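Indexed shifting goes off again after 11 miles, new cable and housing

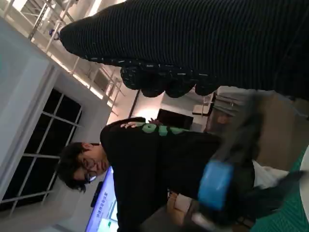 Head down, glasses on, green letters on the shirt.

mapleandgravel
October 2025

Hi all, long-time reader, and I finally have something to ask. I've got an older Plalla hybrid that I ride to work and back, nothing fancy, eight speeds in the rear with trigger shifters. In September I decided the shifting had gotten bad enough to do something about it, so I put in a new rear cable and new housing, my first time doing it start to finish, and I was pretty proud of myself! It shifted beautifully in the stand. Then I rode 11 miles and by the end of it the chain was chattering in the middle gears and wouldn't climb to the biggest cog at all. I gave the barrel adjuster a couple of turns, it was good again, and the next day the same thing. I've now run out of barrel adjuster. What am I missing?

oldspoke_dale
Welcome! Don't feel bad, every one of us has done this dance. New housing settles into the ferrules and the cable seats itself at the anchor bolt, and you get slack. Wind the barrel adjuster all the way in, back it out a turn, pull the cable snug by hand in the smallest cog and clamp it again. I'd bet you a cup of coffee that's all it is.

Ekkachai Sriwong
I'm going to disagree a little with Dale, with love. Settling happens once, maybe twice, and then it quits. If you've used up the whole adjuster then something is moving. Look at the anchor bolt first. There's a little groove under the washer and the cable has to lie in it. If it's on the wrong side of the tab it will creep a hair every time you shift, and it'll change the pull ratio too, so the middle gears never quite line up. I fought a Phuthong folding bike for an entire weekend over that one.

mapleandgravel
Thank you both! I looked and the cable is in the groove, I'm fairly sure. The bolt was maybe not as tight as it could have been. I was scared of stripping it. Should I have bought the fancier cable set? I used the Darkine one, and the fellow at the shop tried to talk me into the Emitz.

tandem_ruth
Please don't spend more money yet. I have the Darkine cables on both of our bikes and they're fine. Question for you though, how did you cut the housing? Shifter housing has wires running the long way, and if you cut it with ordinary pliers the end gets mashed and slowly flattens out under load. I did mine with my husband's side cutters and got exactly what you describe, with a very cross husband on top of it.

oldspoke_dale
Ruth may have it. I'll still take that coffee if it's the bolt.

mapleandgravel
Oh dear. Kitchen-drawer pliers. I just pulled the rear loop off and the end looks like somebody chewed it, and two of the wires have poked right through the ferrule.

Ekkachai Sriwong
There's your culprit, and I'll happily be wrong about the groove. Get proper cutters or have a shop do the cuts, file the end flat, and open the liner back up with an awl or a toothpick. Don't make the rear loop too short either, it should come into the derailleur in an easy curve.

hubert_b
I'd check the hanger while you're at it. A bent hanger gives you the same grief in the big cog.

tandem_ruth
A bent hanger doesn't get worse over a ride, Hubert.

hubert_b
It does if it's loose! Mine was. Takes a minute to put a wrench on it.

mapleandgravel
Borrowed real cutters from a neighbor, redid the rear loop and the piece at the shifter, snugged the anchor bolt, and checked the hanger for Hubert (it was tight). I've ridden to work and back all week and haven't touched the adjuster. Dale, I think I owe you half a coffee for the bolt. The front derailleur rubs now, but I'll start another thread for that one.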